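件名: Re: [kuselmont-ml] 次回の朗読会、何を読みますか

みなさん、こんばんは。返事が遅くなってすみません。週末に候補の短編をまとめて読み返していたら、すっかり夢中になってしまいました!

> 次回の朗読会ですが、Kuselmontの連作から一編選ぼうと思っています。
> 全員で24ページくらいまでなら時間内に収まるはずです。
> 長いほうの「Staston駅」も捨てがたいのですが、途中で切ることに
> なりそうで迷っています。ご意見ください。

私はぜひ「Staston駅」に一票入れたいです。前に3月の会で冒頭だけ読みましたよね。あの待合室の場面、声に出すと目で追うのとまったく違っていて、句点の少ない長い文がだんだん列車の音に聞こえてくるんです。黙読では退屈だと思っていた時刻表のくだりまで面白くて、帰りの電車でもう一度読みました。
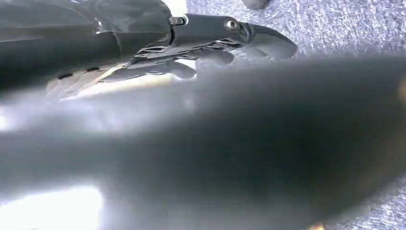 長さについては、二回に分けるのはどうでしょう。手元の文庫だと78ページで場面がきれいに変わります。雨がやんで、語り手が初めて妹の名前を口にするところです。そこで切れば、次の回まで続きが気になって仕方ないはず。少なくとも私はなります(笑)

> 読み手の割り振りは、前回と同じく段落ごとの交代でいいですか。

これは一つ提案させてください。会話のところだけ、人物ごとに担当を決めてみたいです。駅長と語り手の声が別の人になるだけで、ずいぶん聞きやすくなると思います。地の文は今までどおり交代で。芝居がかった読み方はしなくていいし、つっかえても気にせず先へ進む、といういつものやり方のままで。

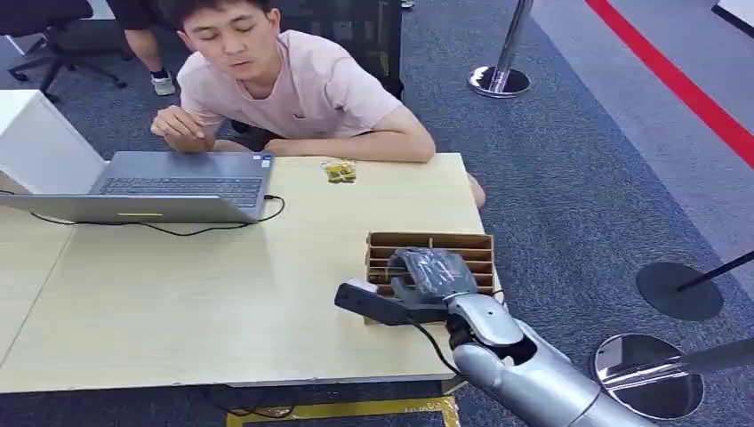 それから、訳のことも少し。旧訳と新訳で「Cù」の扱いが違うのに気づいた方はいますか。旧訳は「クー」とカナにして、新訳は原綴りのまま残しています。犬の名前なのか、ただ「犬」と呼んでいるのか、どちらにも取れるのがこの話のいいところなので、私は新訳派です。でも声に出すとどちらも「クー」になるわけで、そこがまた楽しい! 旧訳をお持ちの方、70ページあたりの川の場面がどうなっているか教えてもらえませんか。

文字が小さくて読みにくいという方は、Steladance版の大きな活字のほうが楽だと思います。ただしページ番号が文庫とずれるので、当日は章の見出しで合わせましょう。

では、ほかの方のご意見も楽しみにしています。短いほうの一編に決まっても、もちろん喜んで読みます。

7/14/25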